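Gripper notebook, October, bench 2
Started 9.40, written up in bits through the day

Carrying on from Loubna's entry, where she says the Stikik pads "clearly outperform" the bare fingers on the small jars. I've read that entry twice and I can't find what they outperform them at. No failures listed for the bare fingers, no failures listed for the pads. If neither of them dropped anything then all we know is that the jars are easy. So before anybody orders a box of pads I want a proper go with the black fingers we already have, same glass jar, gripping by the lid, and I want to write down what happens, including the dull parts.

Setup as found this morning: SCHUNK gripper on the white printed bracket, arm on the usual programme, landscape cloth on the table. I'd have preferred the plain board, but Guðlaug wants the cloth kept for the vision people and I've lost that argument before. Note for anyone comparing with older runs: a soft cloth gives a bit when the fingers come down, so the pick height isn't the same as on the board. I re-taught the pick point before doing anything else. Old value kept in the file, commented out.

Status light green after start-up. I don't put much weight on that. It was also green the afternoon Tarık spent wondering why nothing would close, and the fault was in the controller settings.

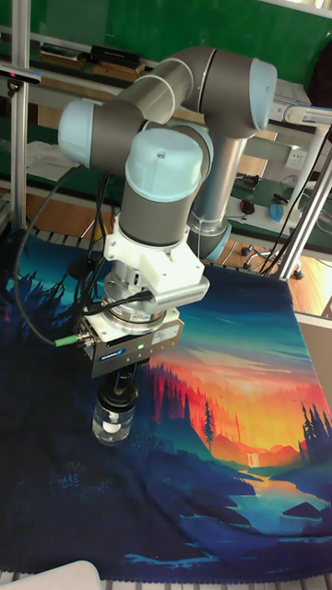 First block, seven picks, speed at the Umon default. Lift, pause, put back down, open. All seven came up. Two of them I wasn't happy with, as the lid went in off centre and the jar turned a little when it left the cloth. The log has them down as good picks because the only thing it checks is finger width. Finger width tells you there's a lid between the fingers. It tells you nothing about how well it's held, and I think most of our nice numbers over the past month rest on this. See also my grumble on the inside cover.

Firdevs asked why grip by the lid at all and not by the glass. Fair question. Wikine's request says lid, as their jars will stand packed close together in a tray and the fingers won't fit between them. I would still like to try the glass once, for comparison, but it isn't today's job.

10.55. Second block, force turned down by two steps. Seven picks again. Six fine, one slip on the lift, jar landed upright on the cloth from hardly any height. No damage. On the board it might have been a different story, so I'm not claiming the low setting is safe. I've put the force back to where it was.

Third block, force as before, speed up. Here I started to lose faith in the bracket. Watching from the side I thought I could see the gripper lag a touch behind the wrist when the arm stopped. Remzi watched the same moves and saw nothing. We swapped places and then he saw it and I didn't, so that's worth about as much as you'd expect. Needs a dial gauge. The bracket is a print and was meant to last until the metal one came from Lacson, who have now moved the date three times. Screws checked by hand, none loose.

Lunch. Loubna came by and we went through her entry together. She agrees the wording was strong. What she meant is that the pads let her be sloppier with the pick point, which I can believe and which would be useful, but it's a different claim. She used one lid for all her runs. So have I, so I can't be too grand about it. Between us we have now tested one lid very thoroughly.

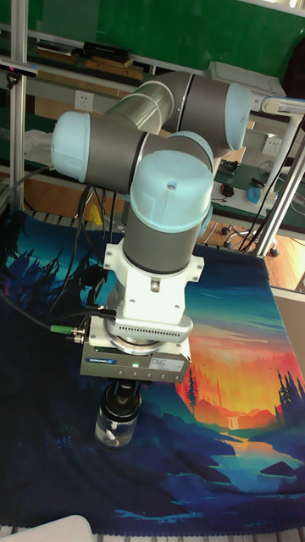 1.50 pm. Long holds. The Lacson leaflet for their own gripper makes a lot of "no creep under sustained load" and I wanted to see if ours has any creep to begin with, before being sold a cure for it. Three holds of seven minutes each, lid gripped, arm still. I put a pencil line on a strip of tape against the finger and looked at it before and after. No movement I could see on the first two. On the third I had doubts, wiped my glasses, looked again, and still had doubts. Half a pencil line at most. I would put that down to me.

What a hold like this doesn't cover: a filled jar, an oily lid, a warm afternoon with the sun on the bench, or an arm that's been working all day. Any of those would be more use to Wikine than what I did. I did the easy one first like everybody does.

Total on the gripper's cycle counter at close: 774. I forgot to note it at the start, so it's only any good from here on. Next person please write it down BEFORE you press anything.

Where I've got to on pads or no pads. With the jar placed properly and the force left alone, the bare fingers do the job and I see no case for spending money. With the jar placed badly I don't know, and Loubna's notes suggest the pads would help. That can be tested. Shift the jar off the taught point by small steps, bare fingers first, then pads, same lid, then a second lid. Whoever runs it shouldn't be the one who wants the pads, and probably shouldn't be me either. Tarık has no opinion and is free tomorrow morning.

Also to do:
dial gauge on the bracket, both directions
ask Umon what the force steps are in real units, their manual only gives the step numbers
get at least two more lids out of Wikine, from different batches if they can
change the log so that "good" means somebody looked, or else call it "closed on something"
new tape, the roll in the drawer is mine and I'm taking it home

4.15 pm. Added after talking to Remzi on the way out: he thinks the two crooked picks in the first block came from the cloth rucking up under the jar, and nothing to do with the fingers. Possible. I did smooth the cloth between the first block and the second, without writing down that I'd done it, so the low force run and the first run aren't a clean comparison. Repeat both before quoting either.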